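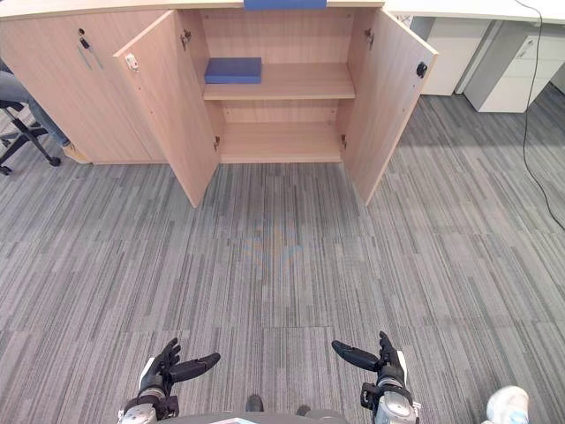
Cabinet open, one on the shelf, one on top

From: Audrey-Anne Cormier
To: automation-list
Date: 1/12/21
Re: Urusar open day – worth the drive?

Typing this on the train so excuse the mess. Yes, went. Yes, worth it, mostly. Answers to Lefteris below.

Lefteris Chrysikopoulos wrote:
> Did anybody get to the Urusar demo? I had the June one in my
> calendar and missed that as well. Mainly want to know
> 1) is it a real task or just waving
> 2) how close can you stand
> 3) can we bring the night class, and what does it cost
> Also is Themis still running it?

1) Real task. Dull office stuff, which I liked. Low cabinet with the doors open, blue file boxes, two hands. One box on the shelf inside and another up on top. The doors are the part I'd watch if I were you, they stick right out into the room and the arms have to come in between them. Themis talked us through how they plan the reach and I lost him halfway, sorry, my notes just say "elbow!!" and an arrow.

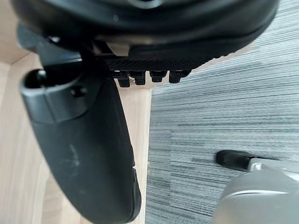

It's an ordinary office they've put it in, carpet and desks, no cage. I asked about that. Themis said the speed is capped for visitor days and someone stays on the stop button the whole time. Kalliopi Spanos had the button for our group and did not look away once, not even when the coffee came.

2) Close enough. There's tape on the floor and you stay behind it, but I could see the fingers fine. Take turns at the front, the people at the back of our group saw mostly shoulders.

They let you see the camera views on a monitor after, head and wrist. Do not skip this bit. From the head it all makes sense straight away. 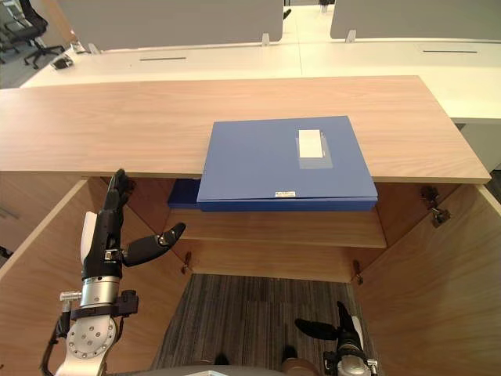

The wrist ones are a lot harder to read and I think that's the most useful thing for students, how little you get to work with from down there. Gerasimos Sotiropoulos asked why they bother with both and got a good long answer – the head view loses whatever the hand is covering, the wrist view picks it up, more or less. Then a question about lighting that went on forever. 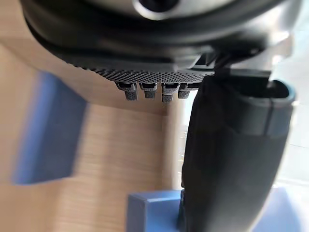 Wrist view, blue blocks on wood

3) Bookings are 2 groups a day, 60 people tops across the whole day. Price is 400 for a class, paid ahead to Politis who do the admin. Quote booking code 1292 or they wont know what you're on about. I did and it still took two emails.

And yes Themis Katsaros is still running it. He'd like questions sent before hand if its a class.

Parking is awful, use the Cloro lot accross the road. Someone left a grey scarf in the meeting room, I have it.

My stop. More tonight if I rememeber.

A-A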